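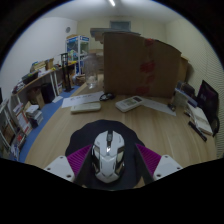
The letter from Cirnico came in September, and it said my mother's house was worth 526 dollars less than the year before. I read it twice at her old desk. It was pale wood with the grain running towards the back, and I had done my homework on it for years. The white mouse was on its black pad and I moved it over with my elbow so I could flatten the page. Then I rang my sister in Rennie.

"Five hundred and what?" she said.

"526."

"That's a weird number."

I said it was. She asked if I'd been through the shed yet. I told her I'd done one side of it. There were paint tins, most of them with the colour written on the lid in Mum's capitals, and a box of Gresus catalogues going back to before we were born.

"Keep one," she said. "Keep one with the lawn chairs."

After lunch I took 2 loads to the tip. The man on the gate wanted to know if there was any paint, and I said yes, and he sent me round to the far bay. On the way home I stopped for milk, though I was only staying until morning.

The neighbour was at the fence when I got back. He said he'd give us 1,000 for the ride-on mower. I said it didn't start. He said he knew that, he'd been the one trying to start it for her all last summer.

"500, then," I said.

He thought this over. He went inside and came back with the money in an envelope, and we pushed the mower across the grass to his side. It left two flat tracks. I rang my sister again to tell her, but it went to her voicemail, so I went and did the other side of the shed.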